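Bed making for people who hate making beds

I got serious about sheets the year we moved into the Gaddale house. The bedroom is on the north side, it has one little window, and the bed is shoved up against two walls because there is no other way to get the closet door open. So everything I know about making a bed I learned on my knees, leaning over the mattress in bad light and muttering!

A few of you wrote in after the towel page asking for more of the same, so these are my bed tips, in no order at all.

Finding the short side

A fitted sheet for a double or queen isn't square, but it's close enough to fool you every single time. The tag on most of mine is at the bottom right corner. Check yours once in daylight, and if there isn't a tag (or you cut it off, like I did, because it scratched), put a couple of stitches in colored thread on the inside of the hem at that corner. I used green. You can feel the stitches with your thumb, so you don't even need the lamp on.

Do the far corners first

If your bed is against a wall, start with the corner that's hardest to reach, then the other wall corner, then come back toward yourself. I did it the other way for years and had to pull everything off again when the last corner wouldn't stretch. Tuck a good handful under the mattress too, more than you think. My mattress is 53 inches wide and I still run out of sheet if I get stingy on the wall side.

The shake

Flat sheets come out of the dryer in a ball, and mine usually stay in a ball on the bed until bedtime (don't write to me about this, my sister already has). What helps is taking two corners of the short end, standing at the foot, and giving it one big slow lift so the air gets under it. Fast little flaps just move the creases around. If it's really crumpled, mist it with plain water, smooth it with the flat of your hand from the middle out, and leave it alone for a while before the blanket goes on.

Estrella Alvarado, who ran the linen room at the Pacheco guest house and taught me the shake, folds her top sheets with the short end outside. You set the fold at the foot of the bed, grab, lift, and you're halfway done. I've switched all of mine over and I love it.

White sheets and dark things

I'm a white sheet person, even though I know better. My one firm rule is that anything dark and new goes through the wash alone before it gets anywhere near the bed. I lost a lovely pillowcase to a maroon throw once. It was a hot night, the throw was brand new, and there was a pink cloud on that case forever after. To test a dark fabric, wet a corner, press it in a white rag for a minute and look at the rag by the window.

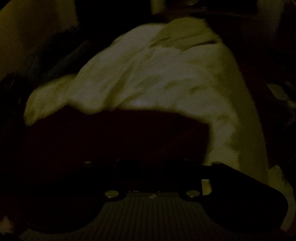
White sheet, still crumpled, with something dark and reddish brown on it. Bedroom light at its worst.

Clear the bed before you strip it, too. I mean feel around with your hands, especially in a dim room, because small things vanish into a rumpled sheet and go straight in the washer. I have washed a phone charger, a library card and a whole sleeve of crackers.

Storing the spares

I keep 2 sets per bed and no more. One on, one in the drawer. The folded set goes inside its own pillowcase, so I pull out a single bundle and never have to hunt for the match. If you only try one thing from this page, try that one! It costs nothing and my linen shelf has been neat since last November, which is a record for me.

The heavy blankets go in a cotton bag at the bottom of the closet. Plastic made mine smell stale, though my neighbor swears by it and hers smell fine, so maybe it's my closet.

Next time I'll get to pillows, and how I finally washed the big feather one without filling the laundry room with fluff. If you have a trick for keeping a duvet from sliding down inside its cover, send it over, I've tried ties and I've tried pins and I'm still waking up with an empty corner.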